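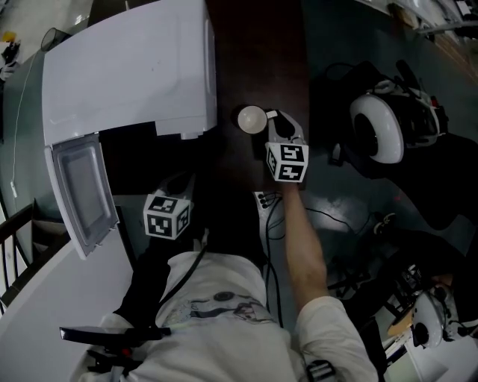 Head camera view, right gripper at the cup, oven door open.

Home | Tickets | Hardware | Wiki | Log in

Ticket 135: Right gripper pose jumps near microwave
Status: open
Component: hand-held grippers, Bruter jaws
Opened: Friday, September 20, 2019

Comparing the Bruter jaws with the older Briggs set on the cup task. With Bruter on the right hand, the tracked pose jumps when the jaws get close to the cup. Left hand is fine.

Tried so far:
- Swapped left and right marker cubes. Jump stays on the right side.
- Recalibrated the head camera. No change.
- Put the Briggs jaws back on. 30 runs, no jumps.
- Bruter again, same cup position. 17 of 30 runs bad.

The curved Bruter jaws need more wrist tilt to get around the cup. My guess is we lose one face of the cube at that angle. Going to try a 9 mm spacer under the cube before touching the Estomura tracker settings.

Update: spacer printed, first one cracked at the screw hole. Reprinting with thicker walls. Please leave the Bruter set on the right hand until then.

Related tickets
Briggs jaws slip on smooth cups
Estomura tracker drops cube at startup
Tirkoneck arm: jaw mount does not fit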